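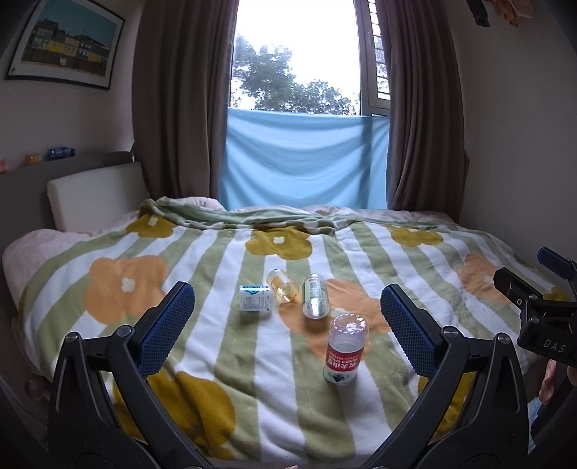

Bottles on a floral fleece blanket, a Nongfu Spring water bottle upright among them.

The Thirsty Hour: Why We All Wake Up at 3 a.m. Wanting a Drink

Search stories, topics, authors Go

184 shares 46 comments

Three in the morning. Mouth like a sock drawer. You reach out, knock something over, find the thing you wanted was on the other side all along.

I have been doing this most of my adult life and so, it seems, has everyone I know. Asked for stories in the June newsletter and got 334 emails. Three hundred and thirty four! People have feelings about bedside water. Strong ones. Glass against bottle. Tap against shop. Lid or no lid, which split one household in Salton so badly they now sleep with a carafe each.

Some of it is plain housekeeping. Heating left on, windows shut, salty dinner, a glass of wine that became two. Sleep with your mouth open and you dry out, that's all. A stuffy nose will do it. So will a good many ordinary pills – read the leaflet, dry mouth is often right there in the small print. And if you are thirsty day and night, drinking and drinking and it doesn't touch it, go and see a doctor and stop reading magazines.

But most of us are not ill. Most of us just like having it there.

My grandmother kept hers under a saucer. Her house had cold bedrooms and she believed dust fell harder at night. I laughed at that for years and then caught myself putting a coaster over my own glass, in a hotel, in Bellari, in the hot season, ceiling fan going round like a slow helicopter. Two bottles by the bed came with the room and both gone by midnight. Third one cost me a walk down four flights in socks. The man on the desk had it out before I opened my mouth.

Hotels know. The Dodanholm, where I stayed last winter, turns down the bed and leaves a little stoppered jug with a tumbler upside down on top. 469 rooms, a jug in every one, all washed by hand in the basement. I asked to see it. Steam, racks, radio on loud. A tumbler goes missing most days, they told me, and the jugs never do. Too hard to fit in a suitcase maybe.

Then there's the taste. Why does water left overnight go flat and odd? Not much mystery. It warms up to the room. It takes in a bit of carbon dioxide from the air, which nudges it slightly acid. Chlorine drifts off. None of that will hurt you. A dirty glass is another matter, and the one you've been topping up since last week definately wants washing.

What the readers do, going by the emails. Fill it before brushing teeth, so it gets done. Small sips – a whole pint at 3 a.m. buys you a trip to the bathroom at five. Something with a lid if there is a cat. Something heavy if you are a flailer. Keep it off the side with the phone charger, several people learned that one the expensive way.

And one email I keep going back to, from a woman who had moved out of the family home after thirty years and couldn't sleep in the new flat. Tried the blinds, tried a new pillow, tried the radio low. Then she she went and bought the same cheap ribbed glass her mother used to leave out. Filled it, put it on the left. Still wakes at three, she says. Has a drink, goes back off.

46 comments Share Save for later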